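Put the Name on the Building

By Francine Lemieux 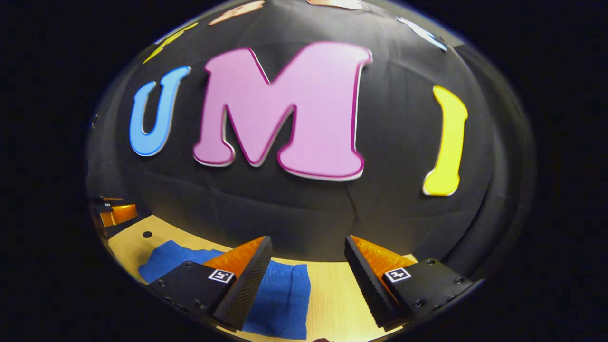

I have lived in Furnholm for 32 years, and I still give directions by what used to be there. Turn left at the old Tiedemann store. Park behind the bakery that closed. Visitors can't use any of that, and they can't use the signs either, as half the shops on Main Street no longer have one you can read from a car.

The fashion now is a small gray plate by the door, in thin letters the size of a thumb. Some places only have a logo. I walked past Cukico for most of May before I learned it sells shoes.

The town is partly to blame. The sign rules were rewritten to keep things tasteful, and the permit takes 13 weeks. A new owner looks at that and orders a window sticker. I would drop the permit for anything flat against the wall and keep it for signs that light up or hang over the sidewalk.

Gunther Stöcker, who ran the hardware store until he retired, painted his own name in red letters 20 inches high. People complained that it was ugly. It was a little ugly. It also brought in drivers from the county road who needed a hinge and had 5 minutes to find one.

Big plain letters are a courtesy. They help older people, people new to town, and anyone making a delivery in the rain. Pick a color, spell out the name, and say what you sell — the council can argue about taste at its next meeting.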